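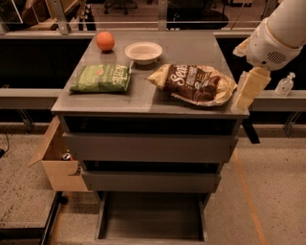

Tornholm drawer bench

Files, notes and recordings for the Tornholm build, a one-arm robot that moves groceries between a cabinet top and the drawers under it. It lives at the Skanindale shared workshop. The repository holds the control code, the recordings made so far, the settings that go with them, and build notes for anyone who wants to set up something close to it.

Last updated Mon 9 May. Version 3 of the recordings replaces everything before it. The earlier files used a different time base and can't be mixed with these.

Status

The arm runs and the recorder runs. Playback of a recorded motion works as long as the cabinet hasn't been moved. The trained policy is at the stage where it picks up the orange most of the time and a bag some of the time. Closing drawers is scripted. Opening them is done by hand.

What is in the repository

control – the main loop, the teleoperation client and the safety stop
record – the recorder, plus a small viewer for checking an episode
policy – training script and configs
calib – camera and arm calibration, one folder per session
episodes – the recordings, one folder per episode
docs – wiring notes, the parts list and a change log that is sometimes behind

The episodes folder is large. If you only want the code, skip it when you clone. There is a sparse checkout script in the root that leaves it out.

The task

Start with items on top of the cabinet and at least one drawer open. The arm picks an item, carries it over the front edge and lets it go inside the open drawer. An episode ends when the item is in the drawer, when it lands on the floor, or when the operator gives up. All of these are kept, and the outcome is written in the episode notes.

There is also a sorting version, where loose fruit goes in the bowl and bags go in the bottom drawer. It has fewer recordings and the labels are rougher. Treat it as a preview.

Objects

Everything is ordinary grocery stuff, picked up on the way to the workshop.

Orange. A round one. It rolls if the fingers touch it off center, and it is the item with the most failed grasps in the early sessions.

Bowl. Off-white and shallow, with a wide rim. In most episodes it is a place to put things. In a few it is the thing being picked up, by the rim.

Green snack bag. Lies flat, crimped at the end. The policy likes to grab it by the seal, which works until the bag swings.

Brown and yellow bag. Bigger and puffier than the green one. The wrinkles catch the light differently every session, and depth readings over it are poor. If you are training on depth, look at these episodes first before you trust anything.

Small can. Only used in the sorting version. Lying down is much harder than standing up.

Items were replaced as they wore out, so the same label can cover more than one bag. The session notes say when a swap was made, starting with session 11. Before that there is no record of it.

Cabinet

Grey, with three drawers, and no handles on the fronts. The missing handles are the main reason opening is still a manual job. The gripper can get a finger behind a drawer front once there is a gap, and pull from there, but it can't start a closed drawer. A suction cup was tried and came off on the second pull. Tape loops work and look terrible, and they confused the camera because they moved around between sessions.

Pull the bottom drawer out the farthest and the ones above it less. With the upper drawers fully out, anything released over the bottom one lands in the wrong place. The drawers slide a little when something heavy drops in. Check them between episodes and push them back to the marks.

The cabinet itself has to be square to the rail. A small twist is enough to put the near corner in the path of the gripper when the arm comes down on the right side. There is a check for this in the calibration script, but it only warns. It won't stop a run.

Arm and gripper

The arm reaches in from above and from the side, so the usual resting position is near the front right corner of the cabinet top. The shell around the wrist is white and has a vent in it. Don't put tape or cable ties over the vent. The wrist motor gets hot in long sessions and the driver will cut out without much of a message – look for code 21 in the log, that is the temperature limit.

The gripper is the Athumani pattern, with flat, blocky fingers. Flat fingers are good on bags and bad on fruit. A curved set was drawn up but hasn't been fitted, and every episode in version 3 uses the flat ones. If you change the fingers, redo the tool offset before recording. The offset is stored in calib and is loaded without any check of what is bolted on.

Grip force is set in the config for each run. The default is low enough not to burst a bag. It is too low to hold the can by its side.

Control code

The control loop talks to the motor drivers through Pluminska, the small message layer we wrote for the workshop machines. You need its library installed before anything in control will build. The version matters: newer ones changed the stop message, and with those the arm keeps holding position after a stop when it should relax. Pin it to the version in the requirements file.

To start a session:

Turn on the driver supply, then the computer. In the other order the drivers sometimes come up without an address.
Run the homing script and stay next to the stop button until it finishes.
Load the calibration for the day, or make a new one if the cabinet has been bumped.
Start the recorder, then the teleoperation client.
Do one slow pass over the cabinet top with the gripper open before the first real episode.

To end one, send the arm to rest from the client and wait for the motors to go quiet before cutting the supply. The arm drops a bit when power goes. With the bowl underneath it, that is a broken bowl.

Recordings

Each episode folder has the following:

A video file from the camera that looks down at the work from above and in front
Joint positions and commands, with a time stamp for every row
Gripper opening and measured current
A notes file with the task, the object, the outcome and anything odd

Times in all files are from the same clock. The video can run a frame behind the joint data at the start of an episode and catches up quickly. If your model is sensitive to this, trim the first second.

Joint angles are in radians. Gripper opening is a fraction, where zero is closed. Current is whatever the driver reports and has never been checked against a meter, so use it to see contact and don't read a force from it.

Outcomes are one of done, dropped, missed and stopped. Dropped means the item was held and then let go in the wrong place. Missed means it was never held. A few episodes marked stopped were ended for reasons that had nothing to do with the robot, like the phone or the door, and the notes usually say so.

Splits

The train and test lists are in episodes. They are split by session, and no session is in both. Please keep it that way if you make your own lists. Episodes from one session look so much alike that a random split gives numbers that fall apart on the next day's lighting.

The test list has 11 sessions. They were picked before training began and haven't been changed.

Known problems

The bench is in a room with a glass partition, and the next room shows through it. Light and furniture on the other side change from session to session. A policy trained on few sessions will pick up on this. Cropping the top of the video helps a lot, and the crop values we use are in the policy config.

The floor is speckled and has orange stripes. An early color-based detector took a stripe for the orange more than once. The current one doesn't use color alone, but if you write your own, test it on views with plenty of floor in them.

Clear packaging and shiny film give bad depth. See the note on the brown and yellow bag.

Drawer position is not measured. The notes file has the drawer state as typed in by the operator, with values of closed, part and open. Part covers a wide range.

Some October episodes have the gripper opening saved upside down, so that zero is open. They are listed in the docs folder. The loader flips them for you, but other tools won't.

Safety

Keep hands out of the area between the cabinet and the arm while the drivers are powered, including during resets. Use the stop button before moving items or drawers. The software stop in the client is a convenience and should not be the only one within reach. The speed limit in the default config is set for a person standing at the bench. Don't raise it in the shared room.

Using the data

Code and recordings are free to use for study and for your own builds. Keep this file with any copy of the recordings, and say which version you used. Wrappers and labels appear in the video and belong to their makers.

Changes and fixes

Send fixes as a patch against the main branch. For calibration or recording problems, include the session folder name and the log from that session – without the log there is very little to go on. Changes to the driver settings need to be tried on the bench before they are merged, so those take longer.

To do

Fit the curved fingers and record a matching set
Measure drawer position
Find a way to start a closed drawer with no handle
More can episodes, lying down
Bring the change log up to date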